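Notebook, bench 2, straw sorting
Thursday, May 22, 2025

Carried over from Tuesday: the mixed sleeves from Karton still need to be split by color before they go to the pantry shelf. Milagros wants white and red kept apart because the two are ordered under different item codes, and the stock sheet has drifted. The sheet says 2497. Last delivery note says 2000. I am not going to reconcile those from the desk.

Method as agreed with Nicanor: one clear jar per color, jars at the far end of the white table, bag at the near end. Open the bag along the seam and leave the straws lying in it. Pull by color in small bunches, square the ends, drop in upright. A bunch that is too thick catches on the rim and the outer straws bend.

Notes on jars. The ones with the red line are fine for white. For the colored straws a wider mouth is better. In a narrow jar they sit well, but the hand does not fit when taking the last few out. In a wide one they lean, and a half-filled jar will always look untidy. Accepted. 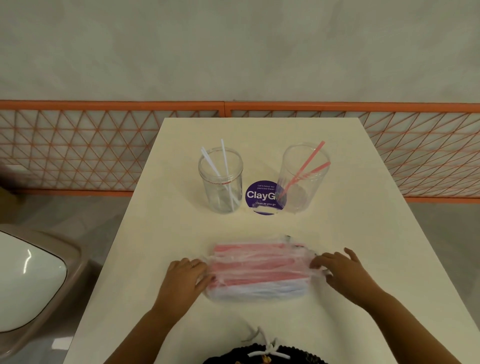
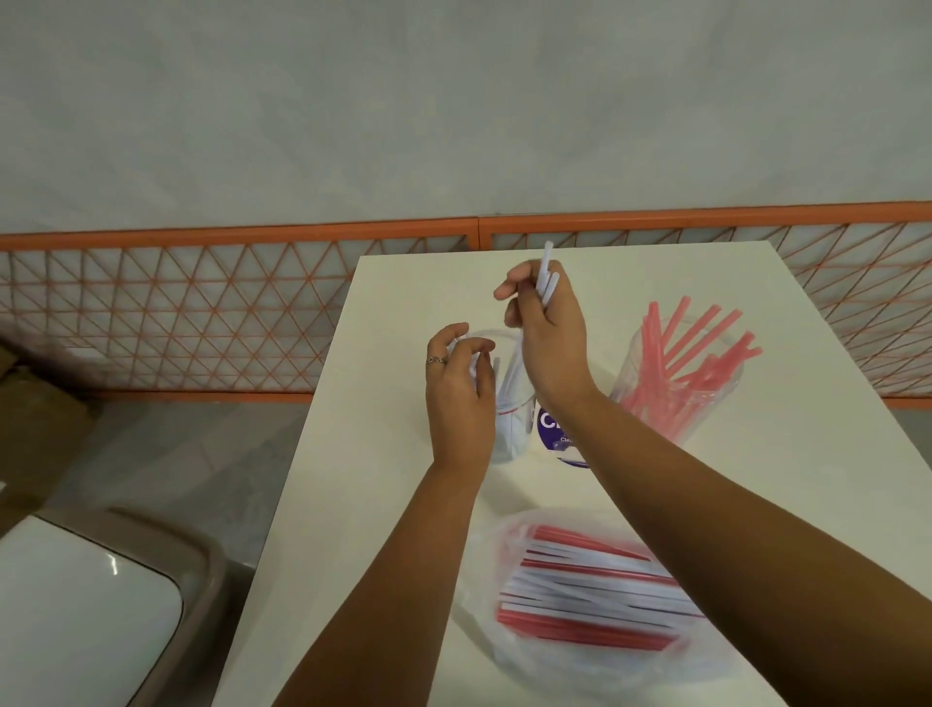
Photos: Araceli Cuesta

Color naming: we have been writing "pink" and "red" for the same straws depending on who holds the pen. Against the white tabletop they look pink singly and red in a bundle. Use "red" on labels from now on. Crescencio to change the shelf strip.

The round purple "Clean as you go" sticker stays. Vega asked whether it could move to the wall, as jars keep getting parked over the text. I would sooner move the jars. Left it with her.

Wrap: the sleeve plastic is thin and creases badly at both ends once gathered. Trying to re-close a part-used sleeve is a waste of time. Empty it fully or fold the end under and weight it. Lernetti clips were tried in the kitchen and slid off.

Counting: after sorting, not during. I lost the count twice last month doing both. First closed box, white only, came to 388. Recounted by Milagros, same figure. Box total for red not done.

Open items:
- Count red, enter both on the sheet, strike the old 2497.
- Ask Karton if single-color sleeves can be had at the same price. Revik lists them but the minimum order is too high for us.
- One more wide jar. Villanueva store room may have a spare.
- Wipe the table before the next bag is opened. Paper dust shows up on the red ones.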